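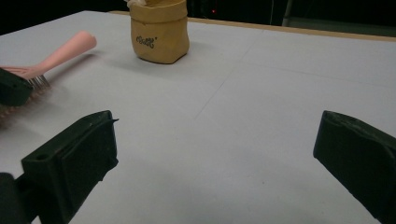 Chapter 4
Working Rules for Shared Benches

After reading this chapter you should be able to:
- say what a working rule is and how it differs from a standard
- write a start-of-session check for a bench with two or more grippers
- decide when a worn fingertip must be changed
- fill in a stoppage record that someone else can use

4.1 Why small work needs rules

Chapter 3 dealt with large arms behind fences. Most of the rules there come down to keeping people out of the space while the arm is moving. The benches in this chapter are different. The grippers are small, the forces are low, and a person is usually within reach of the table. The things being picked up are household goods: a hairbrush, a paper bag, a cup, a folded cloth.

Low force does not mean no risk. A finger can still be pinched between two plastic blocks, and a brush held by its bristles can spring out of the grip. More often, though, the harm is to the work itself. An object is left in the wrong place, a worn fingertip slips, and a day of results has to be thrown away. Good rules cover both kinds of trouble.

4.2 Standards and working rules

A standard is written outside the workplace, by people who will never see your bench. It sets out what must be achieved. A working rule is written inside the workplace and says who does what, and when. "Pinch points shall be assessed" belongs in a standard. "Keep your free hand off the table while the gripper is closing" is a working rule.

Students often copy the wording of a standard straight into their own rules. This is a mistake. A rule should be short enough to be read while standing up, and it should name an action. If you cannot tell by watching whether a rule has been followed, write it again.

4.3 The bench at Clerkura

The case used in this chapter comes from Clerkura, a small firm that tests gripping tools on everyday objects. When Gaetano Amato took over the benches there, the rules ran to 68 separate items, many of them added after a single mishap and never looked at again. Operators signed the sheet without reading it.

Amato and his colleague Seung-woo Yeom spent July watching sessions and marking which items were used. They kept four groups of rules and put the rest into training notes. The new sheet was issued on 10/1/22. It is set out below in a shortened form.

Group A. The table
Clear the table before the first object is put down. Wipe off dust and check seams and joins for raised edges. Place only the objects on the task card. Leave a clear space between objects wide enough for an open gripper to come down without touching either of them.

Group B. The fingers
Look at both faces of each fingertip. Light scratches on the outer faces are allowed. A chip, a crack or a polished patch on the gripping face is not. Change fingertips in pairs, never singly, and write the change in the log.

Group C. The objects
Hold brushes and tools by the handle unless the card says otherwise. Stand soft containers, such as paper bags, upright with the top open. Do not pull on a folded rim. If an object is damaged, take it out of use and label it.

Group D. Two grippers at once
Agree before starting which gripper moves first. One gripper at a time may close on an object. The other stays open and still until the first operator says "holding". If both operators speak at once, both stop.

4.4 Recording a stoppage

Any stop that was not on the task card is recorded, however short. In the first year under the new sheet, Clerkura logged 121 stoppages. Yeom found that the most useful entries gave the state of the bench at the moment of the stop: which gripper was where, which objects were on the table, and what had been said. Entries such as "operator error" were of no use to anyone and are no longer accepted.

A stoppage record is not a report on a person. Operators who expect blame will leave things out - and the gaps tend to fall exactly where the next rule is needed.

4.5 Terms used in this chapter

Gripping face: the side of a fingertip that meets the object.
Task card: the sheet listing the objects, their starting places and the moves allowed.
Holding call: the spoken word that passes the right to move from one operator to the other.

Section 4.6 takes Group D in more detail, beginning with the order of movement when both grippers start on the same side of the table.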